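Front of House Basics – Handout for Session 5: Plates, Trays and Laying Up

Tutor: Raelene Faulkner

I said last time that we'd get on to trays, and a few of you groaned, so let's get it over with. I've typed these notes up from what I said in the room plus a couple of bits I forgot. Bring them with you next time because we'll be doing the whole thing again at speed, and Edmund Pawlak is coming in to watch the second half.

Start with the plate

Before you carry anything, have a proper look at what you're carrying. I know it sounds daft. But when I started out I was handed a stack and told to get on with it, and I spent a whole summer putting my thumb in people's soup (well, nearly).

You want to know three things about a plate: how deep it is, what the rim is like, and how slippery the glaze is. A shallow plate with hardly any lip won't forgive you if there's gravy on it. A glossy one shows every fingerprint, and you'll see them the moment you tip it towards the light. A coloured line round the edge is pretty but it's also where chips show up first, so run your eye the whole way round before it goes anywhere near a customer.

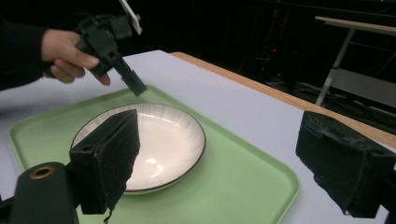 I'm fond of a dark rim on a white plate, I must say. It frames the food nicely and it gives you something to aim for when you wipe down. Take a folded cloth, go round once just inside the line, and stop. If you go round three times you start adding smears of your own. The pattern in the glaze can catch you out too – fine lines running out from the middle can look like scratches or old cutlery marks if you're in a hurry. Rub gently with a dry cloth. If it's part of the plate it'll still be there, and you can move on with your life.

Then the tray

A tray does two jobs and people muddle them up. Sometimes it's for carrying, and sometimes it just sits on the table as a place for things to live, the way you'd use it for somebody having supper on their own. For the second sort I like a big one in a pale colour. You can spot a drip or a crumb straight away, and white crockery still looks clean against it.

Check the lip. A low one lets you get your fingers under a plate without a fight, but it won't stop a glass that's made up its mind to slide. Rounded corners are easier to wipe than square ones, where bits of rice go to retire.

Putting the plate on the tray

Put the tray down first, flat on the table, and leave it there. I still see people trying to load a tray with one hand while holding it with the other, and all I can say is good luck to them.

1. Wipe the tray and the bit of table it's going on. Grit underneath makes a horrible noise and it scratches.

2. Decide where the plate's going before you pick it up. For one person, with one plate and a drink, I'd have the plate near the middle and leave a clear patch on the drinking-hand side.

3. Lower the near edge first, then let the far edge follow. Keep hold until the whole base is down. Please don't drop the last little bit, I can hear it from the corridor.

4. If it needs shifting, lift one edge slightly and ease it over. Dragging leaves marks on a plastic tray and after a few months it looks dreadful.

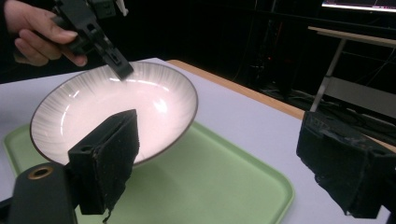
Clearing away

It's all the same things backwards, more or less. Cutlery comes off first and goes flat on the tray, never balanced on the plate (it slides, it always slides). Pick up the plate by the rim with your thumb along the outside, and keep your fingertips off the eating surface even though it's dirty now. It's about habits. If you do it sloppily when clearing you'll do it sloppily when serving.

Somebody asked about scraping at the table. No. Take it away and scrape it out of sight.

For next time

Practise at home with whatever plates you've got, on a tray or a baking sheet if you haven't a tray. Do it 14 times without a clatter and then try it while somebody's talking to you, which is much harder! We'll move on to two plates and a side bowl, and after that the folding, which I promise is more fun than it sounds.

Related handouts
Session 3: Glasses, and how not to hold them
Session 4: Cloths, napkins and polishing
Session 6: Two plates and a side bowl
Folding for beginners
Dates for the July sessions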